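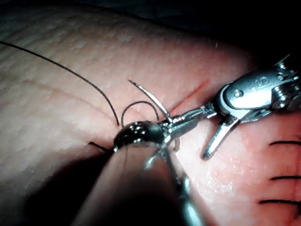 Pad 2, needle held at the base, loop standing left of it.

Suture pad notes, August, started 2:15 pm

Purpose: decide whether the textured Banora pads are good enough for the knot practice block, or whether we go back to the smooth Gwilliam sheets. Rhiannon Gough cut the slits and logged the times. I did the handling and wrote this up after.

Pads came out of the cold drawer at noon. The supplier sheet gives 200 passes per pad before the surface starts to shed. Our count on the last pad of the old batch stopped at 151, when the edge of the slit tore through. I would plan on the lower number.

The raised bumps matter more than I expected. Thread laid across them does not slide back toward the slit as readily as on the smooth sheets, so a loop can be placed and left. Downside: the bumps throw small highlights, and dark thread is easier to follow than the needle when the light is high. We dropped the lamp from 2000 to 900 on the dial and left it there. Need to write that on the bench card.

Slit color is a problem. It is a thin reddish line that fades out along its length on this pad, and at the faint end it is hard to judge bite distance. Rhiannon wants to mark bite points with the Falix pen. My objection is that people will then sew to the dots and ignore the edge. Left open.

Tail length: keep it short and flat, pointing away from the working side. Long tails get picked up with the loop and the throw has to be redone.
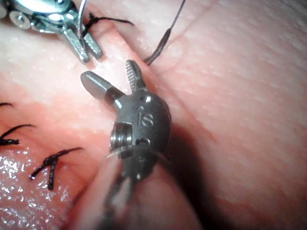 Jaws and grip

Serrated inner face holds the thread well but marks it if the same spot is gripped twice. Rule for the block: regrip at a new point each throw, and take the needle near its base, never the tip. Any thread with a visible flat spot gets replaced before the next stitch.

Open the jaws fully clear of the surface before coming down. On the soft pads a half-open approach pinches the bumps and lifts them. Two pads from the first box have that damage near one corner and are set aside for warm-up only.

Pulley grooves and cable windings to be looked over between pads, with the magnifier. Wipe with a lint-free cloth, no Brasora near the cables.

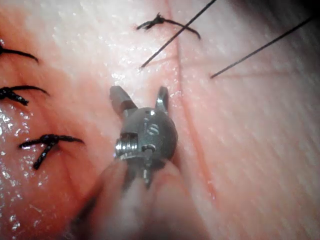

Glare is worse on a shiny surface, and the long straight crease is easier to find by lowering the light to the side than by adding more of it. Tried the side lamp at two heights and kept the lower one.

To do: second box of Banora, same slit depth, one person cutting all of them. Depth gauge is still missing its set screw. Compare knot security against the smooth sheet with the same thread lot.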